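Wastewater Monitoring for Respiratory Viruses: Frequently Asked Questions

2 min read
6 December 2022

What does the Greltport program measure?

The laboratory tests untreated wastewater for genetic material from RSV and norovirus. Results are given as gene copies per milliliter. They do not show how many people are sick.

How often are samples taken?

Two times a week at each site. An automatic sampler draws small volumes over 24 hours and combines them into one bottle. The Debnath pumping station joined the program in November, so it has no earlier baseline.

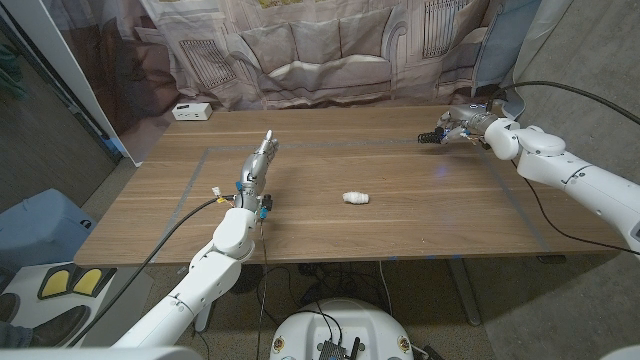 A small white item on a table marked out with gray tape.

Why was my neighborhood left out?

Sewer basins serving fewer than 2,000 residents are not reported separately. Their readings swing too widely from one sample to the next. Homes on septic systems are not covered.

Can a result be traced to a household?

No. Samples are pooled at the inlet, and no human DNA is analyzed.

What counts as an increase?

A site is flagged when its 15-day average is above its baseline for two samples in a row. One high reading is posted but not flagged — heavy rain, sampler faults and lab variation can all move a single value.

Why did the Liltier figure change after it was posted?

The first value was not adjusted for flow. The corrected value is 2,432 copies per milliliter.

Who do I contact about the data?

Write to Asanka Weerasinghe, data manager, at the Stakum laboratory. Include the site name and sample date.

15 shares
2 comments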